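Chapter 2

Water in the Home

Learning Goals

After studying this chapter, you should be able to:
Describe the path that water takes from a treatment plant to a household tap.
Explain the difference between the supply system and the drainage system of a building.
Calculate the daily water use of a household from meter readings.
Discuss why the demand for water changes during the day.

Key terms: service line, main, meter, pressure, trap, vent, peak demand

2.1 A Town and Its Water

The town of Emenby lies on the east bank of the Fullberg River. Until a public system was built, families drew their water from shared wells, and a household used only as much as its members could carry. When the first mains were laid, daily use per person rose within a few years to several times its earlier level. The supply of clean water had become a service, and the habits of the town changed with it.

Regula Ortner, an engineer who studied the Emenby records, found that the largest change took place in kitchens and washrooms. Dishes that had been washed once a day in a shared basin were now washed after each meal. Hands were washed more often and under running water. Her study of 156 households remains a useful introduction to the subject of this chapter, and several of the problems in Section 2.6 are drawn from it.

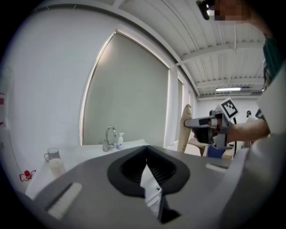
Water enters a building through the service line, a pipe that connects the main under the street to the meter. Past the meter, the line divides. One branch carries cold water directly to the fixtures. The other passes through a water heater before it reaches them. Both branches are kept under pressure at all times, so that water flows as soon as a valve is opened.

The drainage system works on a different principle. Waste water is not under pressure and moves by gravity, through pipes laid at a slight downward slope. Beneath each sink, a curved section of pipe called a trap holds a small amount of water, which keeps sewer gas from entering the room. Vents admit air to the drainage pipes and prevent the water in the traps from being drawn out.

2.2 Measuring Household Use

A water meter records the total volume that has passed through it. To find the amount used in a given period, subtract the first reading from the second. In the Ortner study, one household of 2 persons used 80 gallons on a weekday. Dividing by the number of persons gives a daily use of 40 gallons per person.

Use is seldom even throughout the day. In the Praswood district of Emenby, up to 43 percent of the daily total was drawn in the early morning and the early evening combined. These periods of peak demand determine the size of the pumps and storage tanks that a town must provide. A system designed for the average hour would fail to maintain pressure at breakfast time.

Before continuing to Section 2.3, read the water meter in your home or school at the same hour on two consecutive days. Record both readings in your notebook, together with the number of persons in the building. You will need these figures for Problem 4.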